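# Heriberto Xolalpa on maple boards and small blocks

Heriberto Xolalpa has been gluing up maple boards in Wesbridge for seven years.

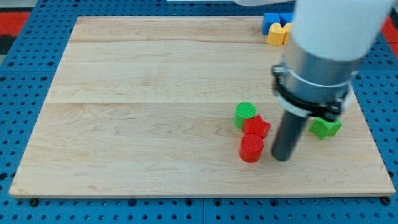 He started with cutting boards and sold about 300 of them before a customer, Nicanor Jaramillo, asked for something bigger to use as a play surface.

"Nicanor wanted it flat and he wanted it plain," Xolalpa said. "No handles, no juice groove. He was going to put blocks on it."

A large board is three wide planks with two seams. Xolalpa lets the maple sit in the shop for five weeks before he cuts it. The bevel on the edges is small, and he does it by hand.

"People ask for a big round edge," he said. "I tell them a cylinder will roll right off."

He pays attention to color. Maple can come in with pink or brown streaks, and some shops sort those planks out. Xolalpa keeps them.

"Red and green show up fine on it. A star, a cylinder, you can find them from across the room. On walnut you lose the green."

Jaramillo now orders for his store, Barrios, and does the finishing himself with mineral oil. He said the boards come back dull after a year of use and need a light sanding.

"I've had one come back with a crack," Jaramillo said. "It was left by a heater."

Xolalpa plans to move to a larger shop on Bromier Street. The clamps go first, he said, and then the planer, if he can find a truck.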